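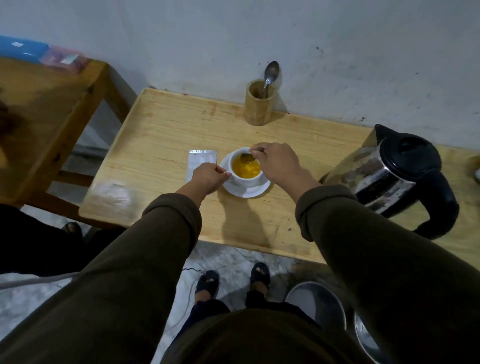
Stirring a cup at the table

Stunine Bird Club
Minutes of the February meeting
Upstairs room, Stunine Grange Hall, Tuesday, 7:00 p.m.

1. Opening and last month's minutes

The meeting opened on time, with a full table and two people on the window seat. Three newcomers introduced themselves. One has been feeding chickadees for years and never wrote any of it down, one moved here from the desert and wants to learn ducks, and one came along with a neighbor and left with a checklist and a borrowed field guide. Welcome to all three!

January's minutes were accepted with one correction. The owl heard behind the old creamery was a saw-whet, and the minutes had it as a screech owl. The member who heard it did the call for us twice so there would be no further doubt.

2. Winter count results

All the sheets are in and the total came to 3,325 birds, our best winter count since the club began keeping one. There was applause. A good part of that number is Canada geese on the lower fields at Ferri Marsh, and the person who counted them would like it known that they got up and moved twice while she was doing it.

Highlights read out from the sheets:

Ferri Marsh – geese, mallards, black ducks, a pair of hooded mergansers, and a northern harrier that worked back and forth over the reeds for most of the morning. Also a Wilson's snipe in the ditch by the culvert, the first on our winter list.

Clisar Road – juncos and tree sparrows in every hedge, plus a northern shrike on the wires past the second barn. The whole Clisar Road team saw it well and they are still talking about it.

Grurnetti Pond – frozen except for the corner by the spillway. A belted kingfisher was using that corner, and so was a great blue heron, and they did not seem to care for each other.

In-town feeders – goldfinches, house finches, downy and hairy woodpeckers, a Carolina wren, and a lone pine siskin. There was hope for redpolls but none turned up on the day. (Two were at a feeder on Mill Street the next morning. They can't go on the count but they are going in the notebook.)

We talked for a while about double counting. The Ferri Marsh and Clisar Road routes meet at the bridge, and both teams wrote down what sounds like the same flock of starlings. It was agreed to keep the larger figure and drop the other, and the total above already reflects that. Next winter the Clisar Road team will start from the bridge and walk away from it.

Sheets will be kept in the green binder. Please use pencil next year, especially if it's snowing. Two sheets had to be read with a magnifying glass and a certain amount of faith.

3. Nest boxes

We have 30 boxes up along the Ferri Marsh loop and the hayfield edge, and they all need to be cleaned out before the bluebirds start looking around. Tree swallows won't be far behind. Last year we left it late and opened one box to find a bluebird already sitting in it and looking right at us, so let's be earlier.

Nine boxes need repairs. Most of these are split roofs and loose hinges. One has been enlarged by a squirrel and needs a metal plate around the hole. A member with a workshop has cedar left over from a fence and will cut new roofs if someone brings the measurements, which should be inside dimensions plus an overhang at the front. Somebody asked how much overhang and we had a lively ten minutes on that. Settled on a little more than last time.

Baffles – the stovepipe ones have held up very well and we want more of them. The cone ones catch the wind and rattle, and the landowner along the hayfield has mentioned the noise. Swap out the two closest to the house first.

Wasps – a bar of plain soap rubbed on the inside of the roof worked in every box where it was tried last summer. We will do it in all of them.

A suggestion was made to move box 17, which has only ever held house sparrows. General agreement. It will go to the far side of the hayfield, away from the barn.

Cleaning day will be the first dry Saturday morning. Bring a putty knife, a dust mask, gloves, and a screwdriver for the side panels. Boots with some height on them, please, as the loop is very soft past the boardwalk.

4. Money

The balance stands at $724 with the hall paid up through spring. Seed sale takings are included. Black oil sunflower sold out again and we could have sold more of it. The thistle seed moved slowly, and there are still bags in the closet under the stairs. Members can have them at cost.

Agreed to spend on: stovepipe and screws for baffles, a replacement eyepiece cap for the club scope, and a new notebook for the sightings desk at the library. The request for a second tripod was held over. The current one is heavy but it does work, and one member thinks there may be a spare in a relative's garage.

5. Grurnetti Pond viewing platform

Big news, and good news! The town has said yes to a small platform on the north side of the pond, provided we keep it off the spillway bank and it can be reached without steps. A sketch was passed around. It shows a short ramp from the gravel lot, a railing, and a low gap in the railing so that kids and people using wheelchairs can look through at the water without a bar in front of their eyes. Everyone liked the gap. Someone who used to bring a class of second graders to the pond said she would have given anything for it.

Discussion points:

Facing. North side means the sun is in front of you for much of the day in winter. The other choices are the spillway bank, which we can't use, and the east side, which floods. We will live with it and put up a short roof or a brim if it proves bad.

Screening. Willow cuttings along the ramp would hide people from the ducks. They grow fast and cost nothing. They also need cutting back each year and we should be honest with ourselves about who is going to do it. Four people raised their hands, so that is our answer.

Sign. Plenty of ideas. The strongest was a plain board with the common birds by season, big drawings and few words. One of the newcomers draws and was asked on the spot. She said yes before we had finished asking.

Work can't start until the ground firms up. We'll walk the site together before the next meeting and mark out the ramp with string.

6. Break

Drinks and a lemon loaf that was gone in minutes. The recipe has been requested and will be pinned to the board. Please rinse your own cup and put the saucers back in the left-hand cupboard, as the quilters use the right.

7. Talk: how to tell sparrows apart

One of our longest-standing members gave the talk and it was a treat. She started by asking us to forget about streaks for the moment and look at shape – tail length, how flat the head is, how the bird sits. Then she went through song, chipping, tree, white-throated, and swamp sparrows with her own sketches taped to the wall.

Some notes for those who missed it:

Song sparrow pumps its tail in flight. Once you've seen it you'll pick it out across a field.

Tree sparrow has a two-colored bill, dark on top and yellow below, and a dark spot on a plain breast.

White-throated comes in white-striped and tan-striped forms, and tan-striped birds are not just young ones. Several of us had been getting that wrong for years and were delighted to be put right.

Swamp sparrow likes its feet near water. Look for rusty wings and a gray face.

For anything else, write "sparrow" and feel no shame about it.

Questions ran well past the time set aside. She has agreed to do gulls in the fall, if we promise to come to the landfill with her first. We have promised.

8. Spring walks

Woodcock evening on Clisar Road, meeting at the pull-off half an hour before sunset. Stand still, no flashlights, warm coat. It is the best show in the county and it's free.

Early warbler walks at Ferri Marsh will be weekly once leaves begin to show, starting at 6:30 a.m. We tried 7:00 last year and the people who came at 6:30 anyway saw more.

Beginners' walk around Grurnetti Pond, slow pace, lots of stopping. The club has four pairs of binoculars to lend. One pair pulls a little to the left and has been marked with tape.

Carpooling from the hall for all walks. The marsh lot is small, and the farm gate must be kept clear.

9. Sightings since last meeting

Snow buntings in the stubble at Clisar Road. A barred owl calling in daylight behind the school. Bald eagle, adult, over the pond. A red-winged blackbird singing at Ferri Marsh on a morning when the car doors were frozen shut, which cheered the whole room up.

10. Any other business

Lost at the last walk: one gray mitten, left hand. Found: one gray mitten, right hand, which belongs to somebody else.

The club scope is due for cleaning. It will go out after the woodcock evening.

Next meeting is in March, same room, same time. Bring a feather, a photo, or a puzzle for the mystery bird table.

Meeting closed at 9:10 p.m.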